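Home | Household | Textiles | Bedding | Index

Fitted sheet

A fitted sheet is a bed sheet with shaped corners and an elastic edge, made to cover a mattress and stay in its place. It is usually laid directly on the mattress, or on a mattress protector if there is one. The flat sheet or the duvet comes on top of it.

The corners are sewn before the elastic is added. In cheaper sheets the elastic is only at the four corners, while in others it goes around the whole edge. The depth of the corner must suit the mattress, otherwise the sheet slips off at night.
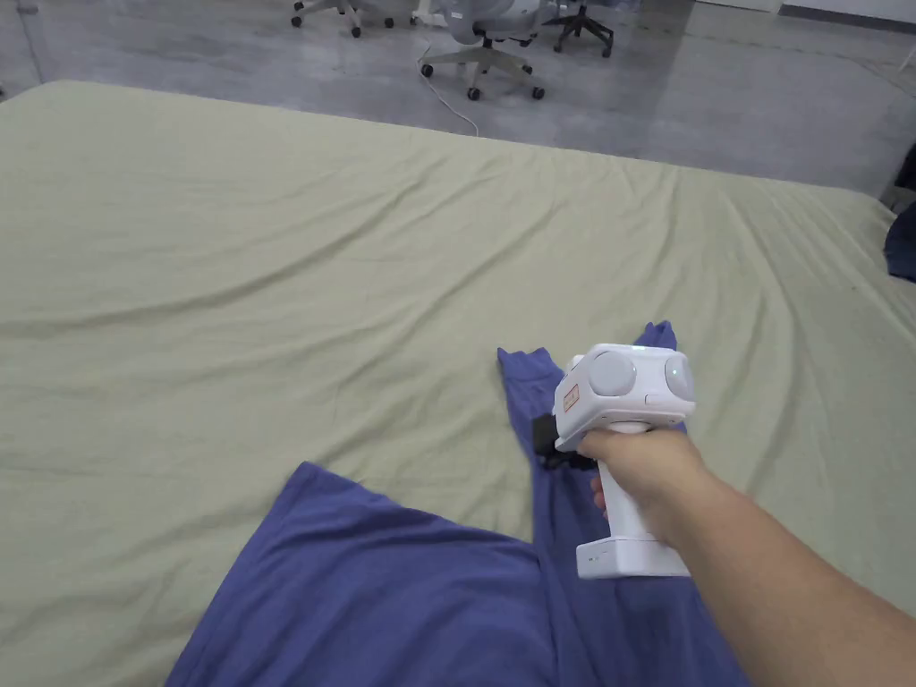 Cotton is the most common material for fitted sheets, and it can be woven or knitted. Woven cotton is smoother but it creases easily. Knitted cotton, called jersey, stretches more and is often sold without exact sizes. Even when the sheet is on the bed, light diagonal wrinkles can remain across the surface, as on the pale green one, and they do not disturb its use. 

Folding the fitted sheet itself is considered difficult. The usual method is to put the corners one inside another, lay the sheet down, and turn the curved edges to the middle until a rectangle is formed.

Related articles
Flat sheet
Mattress protector
Duvet cover
Pillowcase
Folding of clothes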